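Otero Picks a Climik Ambassador, Gallardo Writes an Editorial
2020-03-29

The island republic of Otero learned this weekend that one of its own will be the next deputy head of the Climik Secretariat, the regional body that settles fishing rights, ferry rules and the occasional quarrel over lighthouses. Church bells were rung in the capital, Tirnanis, and the post office stayed open late.
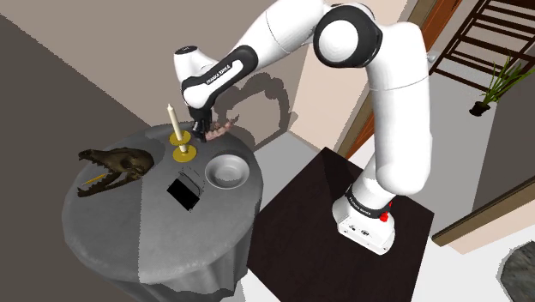
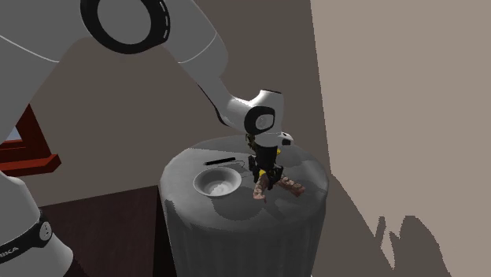 The appointment is the highest post an Oteran has held abroad, and the local papers have treated it accordingly. The Tirnanis Courier gave it 3 pages and a fold-out map. One columnist credited the country's "quiet but muscular foreign policy," a phrase that will surprise anyone who has visited the foreign ministry, which has two floors and shares one of them with the weather service.

Across the strait, Gallardo was less moved. Its largest daily ran a front-page editorial wondering how a country with 300 registered fishing boats had beaten one with 643. The same paper backed Gallardo's own candidate in September, called the race over, and printed a commemorative calendar – copies are still on sale, at a discount.

Bloggers on both sides have joined in. A popular Oteran site asked whether the new deputy might now do something about the ferry, which has been late since the last deputy promised to do something about the ferry. Replies were closed by Sunday evening.

The Secretariat says the new deputy starts work in two months. The office has been painted. The desk is coming by ferry.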